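In Praise of the Slow Ferry

I took the slow boat out of Brilthorpe again last Thursday, and I want to make a case for it, loudly if I have to, because the people who plan these things seem to be falling out of love with it.

If you haven't been, Brilthorpe has two ways across the water. The fast catamaran gets you to Drurkow in 24 minutes. You sit in a row, you face forward, the windows are crusted with salt, and then you're there. The old ferry takes over an hour and stops at Shehu Point on the way, whether or not anybody wants to get on. It has a real deck you can walk all the way around! It has benches with paint so thick the screws have vanished. It has a horn that makes small children burst into tears and then beg to hear it again.

The talk this spring is that the slow run may be cut to weekends, with a second catamaran taking over the rest. I understand the arithmetic. The catamaran burns through its schedule like a city bus, and commuters love it, and I've been glad of it myself on mornings when I had a dentist waiting. But I think a harbor town that gives up its slow boat is giving up the best seat it has.

Think about what you get for your ticket. You back out past the fuel dock and the whole marina slides by, close enough to read the names on the transoms. In March there are hardly any visitors, so it's mostly working boats and a few people in coveralls scraping hulls. By summer the big yachts are in, and I will happily admit that I gawk. The best one last year was the Wustuma, a 200-foot motor yacht with a navy hull, which lay against the outer wall for nearly two weeks. From the catamaran she was a blue smear. From the ferry we came around her stern so slowly that everyone on the port side went quiet, and a man next to me took off his hat (I think he was just hot, but I like to remember it the other way).

And then there's the galley, which I could write a separate column on. It's a counter and a coffee urn and a glass case of sandwiches, and the fish chowder is the best thing you can eat on the water in this part of the world. You carry it up the stairs yourself, leaning into the roll, and you eat it outside with your collar up.

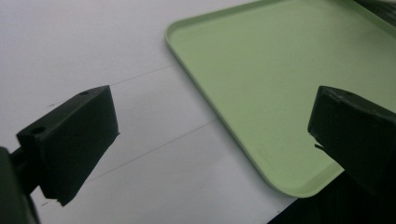

A green tray. Chowder not included.

My neighbor Takeshi Katayama disagrees with me about nearly all of this, and he's no fool, so let me be fair to him. He crosses four days a week for work. He says it's easy to be romantic about a boat you ride for fun, and that an hour each way is time taken from his kids. He's right! I don't want anyone marched onto the slow ferry. Keep the catamaran, run it early, run it late, add a second one if the money is there. What I object to is the idea that the two boats do the same job and so the slower one has to be the one to go.

They don't do the same job. Shehu Point, for one thing, has a pier the catamaran can't use at low tide, and the people out there have freight and bicycles and dogs and, once, on a crossing I will never forget, 13 goats. The catamaran allows one folding stroller per family. Where do the goats go?

There's also the plain fact that a slow boat teaches you the water. I've lived here 20 years and most of what I know about the harbor I learned leaning on that rail: where the current bends at the second buoy, which mooring field fills first, how the light goes flat and yellow before a squall comes over the hill. I've met pilots and riggers and a retired tug skipper who drew me a diagram of a towing bridle on a napkin. I still have the napkin.

So ride it. Take it on a weekday, when the numbers matter. Get the 10:15, sit on the port side going out, and bring a warmer jacket than you think you need. If the chowder's gone by the time you reach the counter, the egg sandwich is pretty good too.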